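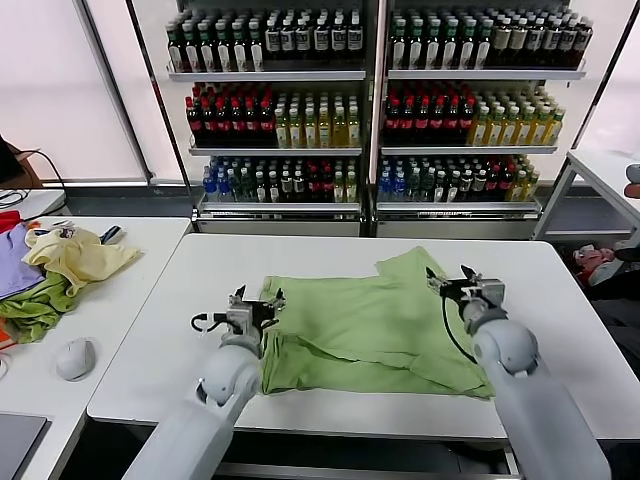 Ticket 107 – Trip log not saving past stop 4
Opened by: Lempi Kokkonen
App: Jeltix road trip planner

Thursday, 08:10. Route from Mestus to Ombridge stops at 91 miles. The full drive is 155. Campsite notes after the lake turn-off are missing.

08:45. Signed out and back in. No change.

Reply from Eino Pelkonen: The lake stop has no end time, so the log stays open there. Add one – any time will do – and press Rebuild.

11:20. Added 18:00 and rebuilt. Full route shows. Notes still missing for the last campsite.

Status: open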